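The Tendema play sand set, after a good long while of living with it

By Celeste Baptista
August
14 comments

I bought the Tendema kinetic sand with my own money, on a rainy afternoon in Utport, and I've been meaning to write about it ever since (my sister has asked twice, so Clementina, this one's for you!). I came to it as somebody who loves the feel of the stuff and does not love sweeping, and I suppose most of you are in the same boat.

So let's start with the mess. The sand clings to itself beautifully while you're squeezing it, but once you start slicing and poking, little bits will travel, and they show up on a white tabletop like you wouldn't believe.
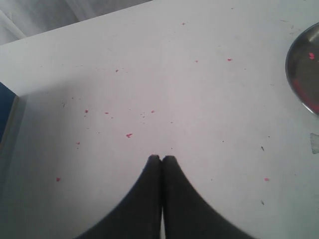
I gather mine up by pressing a bigger lump of the same sand over the crumbs, and it picks up most of them. A dry brush gets the rest. Please don't use a wet cloth — I did that once and spent the evening rubbing at a smeary patch and feeling sorry for myself.

The nicest part, for me, is the cutting. Pack the sand firmly into a small cup, turn it out, and you have a sweet little turret, a bit crumbly down the sides, just waiting for a knife. A plastic one is fine for children, and they'll be perfectly happy with it, but I'll admit a proper kitchen blade goes through in a way that makes my shoulders drop. I work on a round stainless steel tray with a raised rim, and I'd call that the best thing you can add to the set. The pink is a lovely soft color, too, and mine hasn't dried out in 3 months with the lid on.

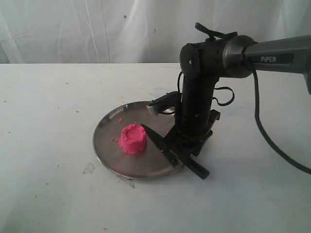
Carolina Fonseca wrote in to say that she tried a tray and found the rim too shallow for her twins, so she moved everything into a deep baking pan and hasn't looked back. I may borrow that idea when my nephews come to stay, though I'd miss being able to get the knife in low from the side.

2 shares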